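Towel Task Set-up Guide
Section 4: Setting up and running the floor pick-up

Applies to: student teams in the Ollia home robotics project, towel task. Last revised 3rd January by Kamran Durrani. Section 3 (powering up and joint check) must be signed off before you begin.

4.1 Purpose of the section

The towel task asks the robot to take a towel from a bathroom floor and place it in a laundry basket. One student operates the robot, a second watches the room and holds the stop button, and a third keeps the log. The roles are swapped after each block of 11 runs. A team of two may practise the set-up but may not record scored runs.

The task is worth 66 points. The scoring sheet is in Section 6 and is not repeated in this section.

4.2 Preparing the room

1. Open the bathroom door fully and check that it stays open on its own. If it swings back, wedge it from the outside.

2. Dry the floor. Go over the area in front of the shower twice with the flat mop, then wait until no damp marks are left.

3. Close the shower panels. They must stay closed during the run.

4. Lower the toilet lid. Check that the cord behind the seat runs along the wall and not across the floor.

5. Place the laundry basket on the tiles near the base of the shower, on the door side. It may be tilted or upright. Write down which.

6. Drop one towel on the floor between the shower and the toilet. Let it fall from waist height and do not arrange it. A towel that has been spread flat by hand counts as a different task (see Section 5, Flat Towel).

7. Move everyone out of the bathroom. The stop button holder stands outside the doorway with a clear view of both arms.

Note: A towel already in the basket is allowed in practice and in scored runs. Record it as "basket part full" in the log.

Caution: Glossy tiles become slippery with very little water. Do not drive the base onto a wet floor. If water is found during a run, press stop and return to step 2.

4.3 Positioning the base

1. Drive the base to the doorway at walking pace or slower, with both arms folded.

2. Line up the base so that the shower is on the robot's left and the toilet on its right.

3. Bring the base forward until the towel is within reach of the right arm. The forward limit is set to 1300 mm past the threshold in the Cirnari control program. Do not raise it.

4. Lock the base. The status line in Cirnari changes from MOVE to HOLD.

5. Unfold the left arm first, then the right. The left gripper goes out over the tiles near the basket and waits there with its jaws open. The right gripper goes down to the near edge of the towel.

6. Close the right gripper on the edge of the cloth.
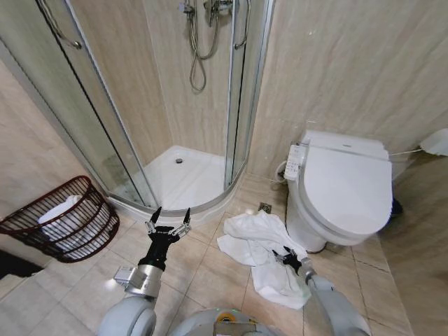 7. Hold for a slow count of three before lifting. Keep the grip force at the preset value of 456. The number has no unit; it is the raw value sent to the gripper, and it was chosen on dry cotton towels only.

8. Lift straight up until the lowest fold clears the floor. Do not pull sideways. Dragging the cloth brings grit under the jaws and will mark the tiles.

Note: The head camera gives a poor idea of height close to the floor. For the last part of any downward movement, switch to the wrist view with the key marked V.

Caution: The shower panels are glass and the depth sensor does not read them reliably. Treat the curved side of the shower as a solid wall at all times – including when the map in Cirnari shows free space behind it. The Tremex bumper strip on the base stops the base only. It does nothing for the arms.

4.4 Checking the grip

A bad grip is the most common cause of a lost run. Most of them can be caught before the arm has travelled any distance. Check the wrist view against the points that follow.

a) Cloth should be pinched between the fingers with some spilling over on both sides. Cloth on one side only means the grip is at a corner and will probably slip.

b) The finger linkages should be free of loops of thread. Terry towels are the worst for this. If a loop has caught on a screw head, press stop, open the gripper in service mode and free the loop by hand.

c) The floor drain should be out of the grip. The cover is small and easy to catch when the towel lies next to it.

d) The fingers should be level with each other. If one side sits higher, check the pivot screws at the next break and note it in the log.
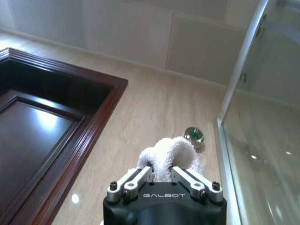

If any point fails, open the gripper, raise the arm by a hand's width and try again. Three tries are allowed in a scored run. The log keeper writes down each try, including those stopped early.

Note: Wrist images are saved only while the red marker is lit in the top bar of Cirnari. In April the Gashaw team lost a full block of runs by starting the recording after the first grip. Start it before step 5 of 4.3.

4.5 Moving the towel to the basket

1. With the towel clear of the floor, bring the right arm in towards the body.

2. Move the left gripper to the rim of the basket. It may steady the rim but must not lift the basket.

3. Swing the right arm across, keeping the cloth above the rim. Watch for a long hanging end, which can hook over the basket and tip it.

4. Lower the cloth into the basket and open the right gripper.

5. Raise the right arm first, then the left. Wait for the log keeper to call "clear" before folding either arm.

A run is scored as complete if no part of the towel touches the floor after both arms are raised. An end hanging over the rim loses points but does not fail the run.

4.6 If something goes wrong

Base will not lock: check for grit under the rear wheels, then drive back a hand's width and lock again.

Gripper closes but the cloth falls out: confirm the force value, then wipe the finger pads with a dry cloth. Do not use cleaning spray.

Wrist view freezes: stop the arm, wait for the picture to return, and void the run if it does not. Never finish a movement on the head view alone.

Arm touches glass or wall: press stop. Do not back the arm off under power. Tell Kamran Durrani before anything is moved, and leave the recording on.

Continue with Section 5 once one full block has been logged without a stop.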